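Pratum Opens Its Lunch Table to the Whole Building, With Leftovers Welcome

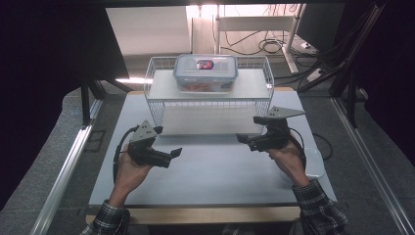

A clear food container on the board-topped wire basket, with a white bowl at the side.

May 2022

Share 8 | Comments 0

Hi, I'm Rahel Egger, and I look after the shared lunch program at Pratum. I've been asked to write our news up properly, with a headline and everything, so please bear with me, because I get carried away when the subject is food storage!

The short version: starting this month, our shared lunch table is open to everybody who works in the building, on all floors, whether or not your company rents its desks through us. You bring a container, you put it out, you eat with the rest of us. There's no sign-up fee and no app. The longer version is below, and it has a lot to do with baskets.

We started the lunch table last September with people from our own two hallways. I thought it would be a few sandwiches and somebody's birthday cake. Instead people brought stews, rice, roasted carrots, a whole lasagna (thank you, Corina Hämmerli, I still think about that one), and we ran out of table almost right away. Containers were stacked on containers, the ones at the bottom got forgotten, and I threw away more good food than I like to admit.

Then Tineke Van Loon, who works across the hall at Woleck, brought in a white wire basket and laid a flat white board over the top of it. That was the whole invention. You get a little shelf at a height where you can see what's on it, and there's still open space underneath for bowls. The mesh sides let you see straight in, so things don't get lost in there the way they did in our old cardboard box. I went home and did the same thing in my own pantry that night!

We've now put together 8 of these basket shelves for the lunch program. They lift off the table in one go once the board is cleared, they take a wipe-down well, and when we aren't using them the boards slide behind the cabinet and the baskets hold dish towels.

Clear containers are the other thing we've become a bit bossy about. If I can see through the side, I know whether there's a full dinner in there or only a thin layer at the bottom, and I don't have to pop the lid on six boxes to find the one I want. So we're asking everyone who joins to bring food in something see-through, with a lid that clips shut. It doesn't have to be new or match anything. If you don't own one, we have 200 to lend out, paid for with a small grant from the Nernia Neighborhood Fund, and you can keep yours for as long as you're taking part.

Please label what you bring. Your name, what it is, and the day you made it, on the center of the lid where people look first. If there's meat, nuts, milk or egg in it, write that too. Jonas Bachmann went through our old habits with me this spring and was very patient about it, and his rule is the one we use now: no label, it goes home with you.

"I used to eat crackers at my desk and call it lunch," Jonas told me when I asked if I could quote him. "Now I come down, I look through the sides of the containers, and I've picked something before I've even sat down. I've had more soup this year than in the ten before it."

A few practical bits for anyone who wants to come along:

The table is set out from 11:45 to 1:30. Hot food can be warmed in the kitchen next door, and please take the lid off or at least unclip it before it goes in the microwave. Bowls and spoons are there already. Anything that needs to stay cold waits in the fridge until you're ready to serve it, and it goes back in when you're done (I set a timer, and yes, it's loud). Whatever is left at the end can be taken home by whoever wants it, in their own container or one of the loaners.

You don't have to cook to join. Bread counts. A bag of apples counts. Regula Fuchs brings pickles from her cellar and nothing else, and those jars are empty before I get to them, every time.

We're also running a free storage hour in the kitchen for people who'd like to get their own shelves at home in order. Tineke and I will show how to pick a board that fits the rim of a basket without tipping, what's worth keeping at eye level, and how to pack a container so the sauce doesn't travel. Riedl, the hardware store on the corner, is giving 100 baskets to the program, so the first people through the door can take one home. Boards are on you, but Riedl will cut one to size if you bring the measurements of your basket. Measure the outside of the rim, please! I measured the inside, and I now own a very nice board that fell straight through.

By the fall I'd love to see 500 lunches shared over that table. We keep a tally sheet by the door, so make a mark when you sit down to eat. If your floor would like a table of its own, come and talk to me and we'll work out where it could go.

To join the lunch table, borrow a container or book a spot in the storage hour, stop by the Pratum front desk and ask for Rahel. Reporters are welcome to come and eat with us too, and all I ask is that you bring something in a clear container with your name on it.

Press contact: Rahel Egger, Shared Lunch Program, Pratum

8 shares
0 comments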